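Leave the Crackle In

I have a soft spot for old dance band records, the kind that sat in somebody's attic for decades and came out sounding like bacon in a pan. So when Zedetier put out its Savirdale box last January – 65 sides cut by bands that mostly never left the county – I ordered it the same morning. And I love it! I also think they scrubbed it too hard.

Let me back up. I own 18 of those sides as original 78s, picked up at flea markets over the years (my best one cost me less than a sandwich). They're beat up. But put the needle down on the Aubert waltz and there's air around the fiddle. You can hear the room, and somebody's shoe on the floorboards. On the box set that same waltz is quiet as a library between the notes, and the shoe is gone. So is the top end of the fiddle, and for me that's most of the tune.

I get why labels do it. New listeners hear hiss and think something's broken, and if you're streaming a song on a phone while you do the dishes, you don't want a frying noise on top of it. Fine. But who is buying a box like this one? Zedetier pressed 2000 copies, and I'd bet nearly all of them went to people like me who've been living with crackle since college.

Sinotano, a much smaller outfit, handled this better with its string band set a few years back. They fixed the big clicks, got the speeds right (so many reissues run fast, it drives me nuts) and then left things alone. It's noisy. My sister made me turn it off in the car. I still play it twice as often as the Savirdale box.

What I'd like is a choice. Give us the cleaned-up version and put the flat transfers up as a download, even if it costs a few bucks more. The work's already been done, the files are sitting on a drive someplace, and some of us would really like to hear that shoe again.

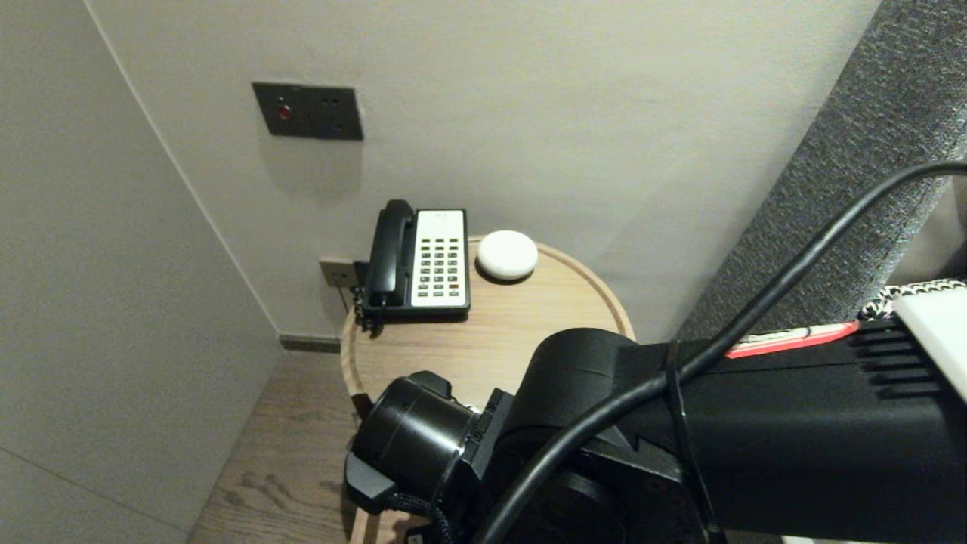
Can you take the noise off an old 78 without losing any of the music?

A little of it, sure. Single clicks and pops come out pretty cleanly, but steady hiss shares space with the high notes, so the more of it you remove, the duller the record gets.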